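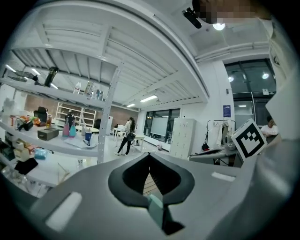 Hand-held gripper in use beside the shelving, marker cube near the inner face of the jaw.

1/ The Karneck laboratory is publishing a short account of a fault that affected our hand-held gripper recordings in December. Other groups working with similar tools may find it useful.

2/ During a routine check, 161 of 629 recordings showed a jaw position that did not match the video. The software reported the jaws as closed while they were plainly open. No one was hurt and no equipment was damaged.

3/ We first suspected lighting. Ceiling lights and dark windows both produce reflections, and marker detection had given us trouble before. Repeating the tasks with the lights dimmed made no difference.

4/ The cause was mechanical. On the affected unit, the screw holding the marker cube to the jaw had worked loose. The cube could turn by a small amount under load, and the software read that turn as jaw movement.

5/ The safety concern arose later in the process. Recordings from this unit had already been used to train a policy for the Gokus arm. In a supervised test the arm closed on a spray bottle with more force than intended and split the trigger head. The operator used the emergency stop — it worked as designed.

6/ All 629 recordings were withdrawn from training the same afternoon. The unaffected ones have since been checked individually and returned. The 161 faulty recordings will not be repaired.

7/ Mechthild Mayrhofer, who led the review: "The tool gave us no warning. The position values were smooth and looked correct. We should have compared them with the video much earlier."

8/ The following changes are in force. Marker cubes are pinned as well as screwed. Each unit is checked against a gauge block after every 200 grasps. The force limit on the arm is now set in hardware and cannot be raised by a trained policy.

9/ Groups using the Kälin mount with a single screw are advised to inspect it before further recording. The check script and the drawing for the pin are available from the Bromow project office on request.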